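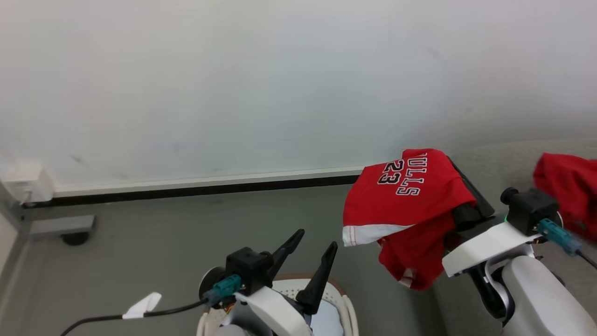 Where Mothering Sunday went, and came back

Every February the cards appear in the newsagent in Sancombe, and every February my mother says the same thing, which is that it isn't Mother's Day, it's Mothering Sunday, and that it has nothing to do with the Americans. She is partly right. I spent a few evenings this winter reading up on it for the parish magazine, and what I had left over was too long for them, so it has ended up on the blog.

The church day is much older than the cards. It falls on the fourth Sunday in Lent, so it moves about with Easter, and that is why people are always caught out by it. The usual account is that people went back on that day to their mother church, meaning either the cathedral or the church where they had been baptised. Later on it was the day when girls in service and boys in apprenticeships were let off to visit home. How many of them really got the day off is hard to say. It would have depended on the house and on the distance.

Simnel cake belongs to it too, although most people now have it at Easter. My grandmother made hers for Mothering Sunday and we were not allowed a slice until after chapel. The marzipan balls on top are usually said to stand for the apostles without Judas, and she was strict about there being 11. I have seen shop ones with more.

By the early twentieth century the custom had faded in a lot of places. The person generally credited with bringing it back is Constance Penswick Smith, a vicar's daughter from Nottinghamshire, who had read about the American campaign for a Mother's Day and thought the old English day deserved attention instead. She wrote a booklet on it and spent years pressing the case. She never married and had no children.

What I wanted to know was how it was kept round here. Bleddyn Rowlands lent me two boxes of chapel papers from Salness, mostly accounts and flower rotas. There is not much in them. One Sunday school register has "violets given out" written beside the fourth Sunday in Lent, and the following year the same words again, crossed out, with "primroses" put in. I suppose the violets were over by then, or there weren't enough.

Gwendolyn Wojcik was more use than the papers. She grew up on the Pumphrey side of the hill and remembers going out on the Saturday afternoon to pick flowers along the lane, tying them with wool and standing them in a jam jar in the scullery overnight. The children took them up to be blessed and then carried them down the aisle to their mothers. Any bunches left over went to the women who had no one there to bring them one. Her aunt always got one and always put it in the same blue egg cup.

We stopped picking wild flowers a long time ago, quite rightly, and now it is daffodils in foil from the wholesaler. Last year there were too few and Idris Foulkes had to drive to the garage for two more bunches during the second hymn.

I would still like to find out when the printed cards first came into the shops in Sancombe. Idris Gittins thinks it was after the war, when the American soldiers had been through, but he was a small boy then and says himself that he may have got it from the wireless. If anyone has an old one in a drawer with a date on the back, I would be glad to see it. I am also after a simnel recipe that doesn't sink in the middle. Mine has done it two years running, and I have tried it in both tins.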